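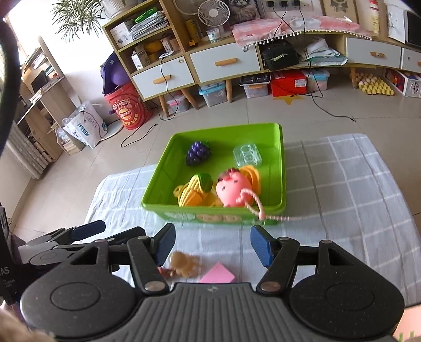 Small things are the worst, a mother of two wrote to us when we were preparing this chapter, and she added that she could put away a whole wardrobe of clothes more quickly than one table of little toys. Many parents and many nursery workers would agree with her. A wardrobe has an order which everybody knows. Shirts hang, socks lie in a drawer. But where does a toy octopus belong, or a pink pig on a string, or one ear of toy corn which has lost the other vegetables?

Chapter 4
Small Things and Open Boxes

In the previous chapter we looked at large objects in the home: chairs, bedding, pots, coats. We said that a large object usually decides its own place, by its size and by its weight. In this chapter we come to the objects which can be held in one hand. They are light, they travel easily from room to room, and in most homes they are kept together in boxes without a lid.

After reading this chapter you should be able to:
– explain the difference between sorting and gathering
– choose a box which fits the objects and the person who will use it
– plan a short tidying time for a group of young children
– decide what to do with objects which belong to no group

4.1 Gathering comes before sorting

Students in our courses often begin to sort too early. They take up the first toy, ask themselves what kind of toy it is, and look for the right box. With the second toy they do the same. After ten minutes the table is still full and they have five boxes open on the floor.

We recommend to gather first. Take one box, bright enough to be seen easily, and put into it everything from the table that is a toy. The green box at the head of this chapter holds a purple bunch of grapes, a yellow ear of corn with its green leaves, a pink pig and a piece of coiled cord. As a collection it makes little sense. Fruit, vegetable, animal and cord would never stand on the same shelf in a shop. As a gathering it is perfectly good, for all of these things can now be carried in one movement.

Sorting can be done later, sitting down, and perhaps on another day. In the Bando nursery, where our students do their first practice weeks, the gathered boxes are sorted only once a week. On the other days the children simply take out what they want to play with.

4.2 Things which are not toys

In every gathering there are some objects which came to the table for another reason. A square sticky note is a common case, and a small clear case with two round compartments, of the kind in which people keep contact lenses, is another. Such things easily find their way among toys, and they are easily lost there.

The rule used in this book is simple. Paper is read before it is moved. A closed case is opened, or its owner is asked. Anything that an adult may need the same evening goes to a fixed place, for example a tray near the door, and not into the toy box. A student who learns this rule in the first week will save much searching later.

4.3 Strings, cords and other long parts

A toy with a string is harder to put away than the same toy without one. The body goes into the box but the string stays over the rim, and with the next toy or the next sleeve it is pulled out again. Lay the string in first, in loose circles, and put the toy on top of it. Cords which belong to no toy are best coiled and tied.

Long strings are also a question of safety. For children under three, any toy with a long string should be kept on a high shelf and given out only when an adult stays beside the child. Chapter 9 returns to this point.

4.4 The size of the box

In our first edition we advised one large chest for each room. We have changed our opinion. In a chest the small things sink to the bottom – and a child who looks for them will empty everything on the floor. A box which a child of four can lift with two hands is large enough. The Grusurik boxes in our training room are 40 centimetres long and 20 deep, and we would not go above this. A picture or a coloured strip on the front helps younger children to recognise which box is theirs, even before they can read a label.

A cloth on a low table is useful while you work. Small objects roll less on it, and a plain or lightly checked pattern makes them easy to find.

Exercise 1
Choose a table in your home or workplace on which small things collect. Gather all of them in one box and write down how many minutes you needed. In last August's course the slowest student needed 11 minutes.

Exercise 2
From the same box, take out everything that is not a toy. Write for each object where it should be kept and who should be told. Keep your notes, as you will need them again in section 4.6.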